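Search the archive Search Advanced

Re: Are we there yet? (chores, machines, and my kitchen)
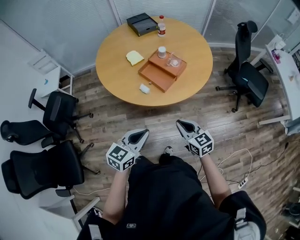
A slice of bread, a box with its drawer open, and a pair of hand-held grippers on the way in.

Sunday, April 16, 2023
Posted by the list's resident pessimist, Fonham

> I saw another clip over the weekend of a robot folding towels and I would
> like somebody on this list to tell me, in plain words, whether I should
> stop shopping for a dishwasher and just wait. The Skoryk people say
> household machines are "close." Gondard says "closer." My brother-in-law
> says two years. I have a small bakery counter and a kitchen at home and in
> both of them the job I hate is the same one: clearing up. Can a machine do
> that yet or can't it?

Buy the dishwasher. It is the most successful household robot ever sold, and it got that way by making you do the hard part, namely loading it.

As for clearing up, look at what's on that table and think about what you'd have to tell a very literal helper. The bread is soft and flat, so a jaw that closes hard enough to be sure of it will leave you with a souvenir. The bottle is clear plastic, and depth cameras have never gotten along with clear plastic. The little glass cup is worse, and it's sitting up on top of the drawer box next to a jar, so whoever opens or shuts that drawer had better not bump anything. Then there's the small white crumpled thing near the edge. Trash? Napkin somebody wants back? You'd know from the rest of the day. The machine wasn't there for the rest of the day.

Now the cheerful half. The hands in those grippers are a person's, and that part I find encouraging. A few years ago the usual way to teach one of these things was to drive a whole arm around with a joystick, which is like learning to butter toast by mail. With a gripper in each hand and a marker cube on top, a person can do the chore at nearly normal speed and the motion can be worked out afterward. Nobody has to be good at joysticks. You do have to be willing to put away bread over and over.

How many times? At my old shop, Estumix, we tried this in a small way with one task: open drawer, put part in, close drawer. We recorded 300 runs. The arm then managed it 48 times in a row on the bench where we'd taught it, and there was cake. Then we moved the bench 12 inches toward the window and it spent an afternoon politely pinching the air beside the knob. We got it back by recording more runs in more spots, and by July it would work in 4 places out of the 5 we cared about. The fifth had a glossy top. We put a mat on it and called that engineering.

So for the shop floor my answer is "some of it, if you let the machine choose the furniture." Same part, same bin, same light, and a person nearby to unjam it. That's worth real money to some people and I don't sneer at it. At a bakery counter, you'd be that person, and you'd be wiping down around the robot too.

For the home, no. I'd want to see one walk into a kitchen it has never met, with the chairs left wherever people got up from them and cords on the floor, and clear one table without anybody off to the side holding a stop button. The clips are getting better -- I'll give them that -- but check the corner for how fast they've been sped up before you cancel anything.

If your brother-in-law wants to put money on two years, write to me off list.

Fonham

Recent on this list
Re: Drawer knobs that defeat everybody
Gondard demo day, did anyone go?
Towel folding, part 6
Used arm for sale, one joint sulks
Re: Re: Skoryk price list
Matte tape vs. glossy tabletops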